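# Chapter 3. Small Objects on a Flat Surface

## 3.1 Scope of the chapter

Chapter 2 treated the work surface by itself: its height, its finish, and the way it takes light. The present chapter puts things on it. The subject is placement, meaning where an object sits on a surface, which way it faces, and how much clear area is left around it.

Placement is often handled as a matter of taste. In a shared workroom it has measurable effects. An item set down without a fixed position must be searched for, and the search repeats each time the item changes hands. The worked case in Section 3.4, the Fomstead bench, uses a surface 900 mm long and shows how the usable area shrinks as items drift away from their assigned spots.

Three terms are used throughout.

**Footprint.** The area of the surface an object covers. A soft package has a footprint that changes with handling; a rigid housing does not.

**Access side.** The side or face from which the object is used. For a push button it is the face that carries the button. For a tissue packet it is the opening.

**Clearance.** The free surface needed around the object for normal use. Clearance may be larger than the footprint — a folding tool needs room for its blades or keys to swing out.

## 3.2 A mixed set

The discussion begins with a set of three unlike items: an emergency-stop button box, a folding tool, and a gold-wrapped packet of tissues. They share a marble-patterned surface but have little else in common. The button box is rigid and is operated in place. The folding tool is compact when closed and is picked up for use. The tissues are soft, and the packet is used without being lifted, by drawing a sheet from the opening.
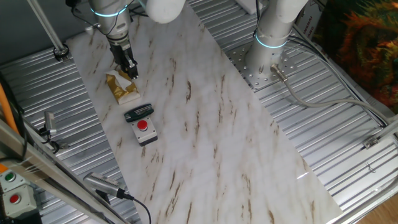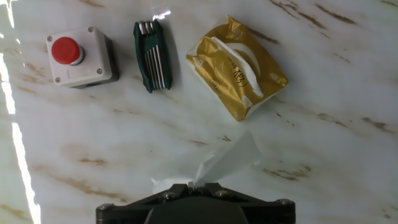
**Figure 3.1** Button box, folding tool, and gold-wrapped tissues on a marble-patterned surface. The second view shows a single tissue held apart from the packet.

A set of this kind is best described in a fixed order. The Grundcombe method, used in the exercises, records the rigid items first, then the folding items, then the soft ones. Each entry gives footprint, access side, and clearance. Orientation is recorded last and is measured against the nearest long edge of the surface.

Surface finish also enters the record. Veined patterns make the outline of a small item harder to pick out at a distance, and a glossy finish adds glare. Where a bright reflection falls close to a metal tool, the two may be confused. The remedy is to move the lamp or the tool. Changing the surface is seldom justified.

## 3.3 Soft packages

Soft packages need separate treatment. The wrapper creases, the footprint spreads, and the sheet standing out of the opening adds height that is not part of the package. For this reason the Pudovel form has 2 height columns, one for the wrapper and one for the exposed sheet. Both are filled in before the package is handled.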